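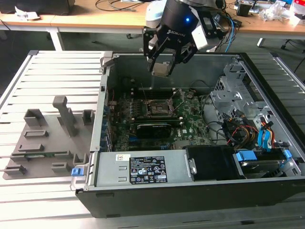

*Fig. 1. Gripper holding the CPU over the open tower, socket lever up.*

## Trillby: making a short film in one semester

So, our film! Trillby runs six minutes and it's about a woman who gets voicemails from a motel that closed years ago. I wrote it, and then (because I have no sense) I also directed it and cut it. This report covers mostly the edit and the festival stuff, as the script notes went in earlier.

We shot for two days at the Vandmont, an old motor lodge out past the county line. The owner let us have room 6 for free as long as we stayed out of the parking lot after dark, which killed my opening shot. I rewrote it as a phone ringing in an empty hallway and I like it way more now.

Sound was the hard part. The ice machine hummed through every single take of the bathroom scene and we couldn't unplug it. I spent 90 minutes trying to clean up one line before I gave up and had our lead record it again in a closet full of coats. You can hear the difference if you're wearing headphones, sorry!

The first cut was way too long and dragged badly in the middle. I showed it to the class and people started checking their phones right when the second voicemail plays, so that whole part went. I still miss the vending machine shot.

Money: we had $2000 from the department and most of it went to lens rental and food. Next time I'd spend less on lenses and pay for a real sound person.

I sent the finished film to the Irkora student shorts program on 3rd July, and we should hear back in September. Xue, the other festival on my list, wants subtitles, so I'm still working on those. The subtitle file is half done and the timing is off after the hallway scene.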